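Bancada em mármore na cozinha: selar ou não selar?
Fórum Obras e Interiores > Pedra natural > Manutenção

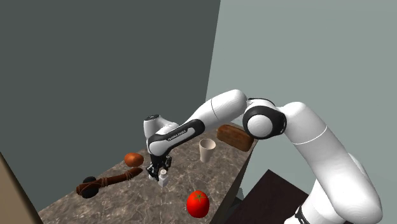 Bancada de mármore, imagem gerada em computador.

jlindemann
31 dez. 2025
Cozinha em fase de projeto. O marmorista (Salcedo) propõe mármore branco polido, espessura 3 cm, com impregnante Prokari aplicado em oficina. O fornecedor alternativo, a Dresell, diz que selante em peça polida é dinheiro deitado fora e que o problema do mármore é o ácido, contra o qual o selante nada faz. Quem tem razão? Uso diário, duas pessoas, muito limão e vinagre.
Jana Lindemann

pedra_e_cal
São dois fenómenos distintos. Mancha é absorção: azeite, vinho, café entram nos poros. O impregnante reduz isso. Ataque ácido é reação do carbonato de cálcio com o ácido: perde-se brilho à superfície e fica uma marca baça. Nenhum impregnante evita a segunda.

torx21
Discordo da parte do "dinheiro deitado fora". Polido absorve menos do que amaciado, mas absorve. Faça o ensaio da gota numa amostra do lote: água sobre a pedra limpa e seca, 21 minutos, limpar e ver se escureceu. Se escureceu, sele. Se não, poupe o produto.

jlindemann
O ensaio deve ser feito com água ou com azeite?

torx21
Água primeiro. Azeite só numa sobra que não vá ser montada, a mancha pode não sair.

m_quartzo
Com limão todos os dias eu nem discutia selantes. Granito ou quartzito verdadeiro. Tenho mármore desde setembro e já há marcas de copos junto ao lava-loiça.

pedra_e_cal
Quartzito sim, mas confirme o material. Vende-se muito mármore dolomítico com esse nome. Uma gota de ácido diluído numa sobra tira a dúvida: se houver efervescência ou marca baça, há carbonato.

torx21
E se ficar no mármore, peça acabamento amaciado. As marcas de ácido notam-se menos porque não há brilho para perder. A contrapartida é a porosidade, aí a selagem já se justifica.

m_quartzo
Amaciado fica com dedadas e gordura à vista. Prefiro uma marca de limão.

torx21
Questão de gosto. Tecnicamente repara-se melhor, o polido exige máquina e abrasivos finos até ao brilho.

jlindemann
Pedi à Salcedo duas sobras do mesmo lote, uma polida e outra amaciada. A Cedeck tem quartzito em chapa, prazo de 4 semanas. Coloco os resultados dos ensaios neste tópico.

pedra_e_cal
Peça também a ficha técnica com o valor de absorção de água. Se não a tiverem, desconfie.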